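About Ultport

Ultport writes and maintains working procedures for teams that record manual tasks with hand-held grippers. The recordings are used to train robot arms. We do not build arms and we do not train models. Our product is the procedure, the checklist that goes with it, and the audit that establishes whether either one is being followed.

The company was set up by Gaetano Dal Bello after several years in machine safety, where he prepared risk assessments for packaging lines. Fixed machinery has a long history of written standards. Hand-held data recording had very little when we began, and most teams worked from habit. Two operators in the same room would hold the same tool differently, start the task from different positions and name their files by different rules. The data could not be compared afterward.

What we cover

Our main document is the Prolus procedure, currently in its fourth issue. It applies to recording with one or two hand-held grippers, with or without a head camera, in rooms that are also used for other purposes. It has 7 sections: room, floor, operator, tool, object, task and record. Each section can be audited separately. A site that fails on the floor section, for example, can correct it and be checked on that section alone.

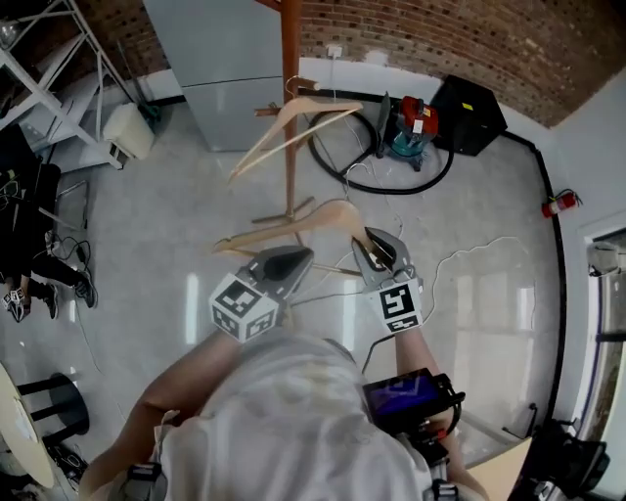

Household tasks make up the larger share of the work under Prolus. Hanging and removing garments or hangers, folding, sorting and setting down light objects all have their own task sheets. A task sheet states the start condition, the end condition, the permitted grips and the faults that end a take. It does not state how fast the operator should move. Earlier issues gave a target time, and operators rushed the last part of the motion to meet it. The target was withdrawn in issue 3.

Tracking markers are treated as part of the tool. Marker faces must be clean, flat and free of tape. Operators are asked to plan the reach so that a sleeve or the opposite forearm does not cover a marker for longer than the task sheet allows. Finger pads are inspected before each session and replaced as a pair, never singly.

Cables and walkways

Section 2 of Prolus is the one we are asked about most. An operator wearing a head camera and watching both hands has limited attention left for the floor. The rules are short:

Cables that must cross the work area are identified before the first take and pointed out to every operator.
Cables not needed for the session are coiled and moved to the wall.
Anyone not recording stays outside the reach of the operator's arms during a take.
Fire extinguishers and exits are kept clear at all times, including during setup.
A take is stopped by voice. Any person in the room may stop it.

Sites sometimes ask for an exemption on the fourth rule while equipment is being unpacked. We do not grant one.
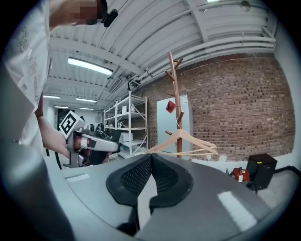
Objects with loose or swinging parts need separate treatment. A hanger on a peg can settle in more than one position, so the task sheet defines an acceptable range and the operator resets to within that range between takes. Resetting to an identical position is discouraged. It produces a narrow data set and uses up time. The stand or rack itself is checked for stability on the floor surface in use, and a glossy or sealed floor calls for a push test at the height of the upper pegs.

Audits and training

A standard audit covers 5 sessions and over 300 takes, sampled across operators. The auditor is present in the room for at least one session. Findings are graded as stop, correct or note. Stop findings are reported verbally at once and in writing the same day.

Operator training is delivered on site using the Valentini course notes, which we license and update each February. The practical part is done with the site's own tools. Record keeping is handled in Kindik, our take log, which rejects any entry without an operator code, a tool code and a task sheet issue number.

Requests for changes to Prolus may be sent by any registered site. State the section, the present wording, the proposed wording and the takes that show the problem. Requests without takes attached are returned.

Page last revised 2 June 2022.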